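4. Recording Your First Track

1. Plug the Kalitz into your computer and open Taltus. If it asks to update, let it. It will ask again anyway.
2. Set the tempo. The default is 67, fine for a slow ballad.
3. Turn the gain up until your loudest note just reaches yellow.

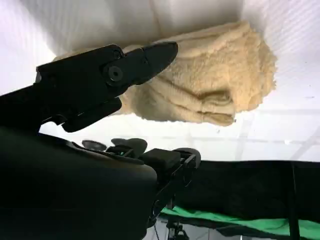
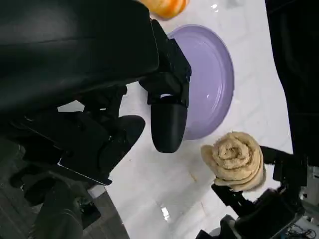

Black gripper, two views. The towel is in both.

4. Press Record and play after the 2-bar count-in.

Note: Taltus holds 16 takes per song. You will want take one.

CAUTION: Mute your speakers before arming a mic. The neighbors have heard the chorus.

Last updated October 2019
© Kalitz | Contact | Back to top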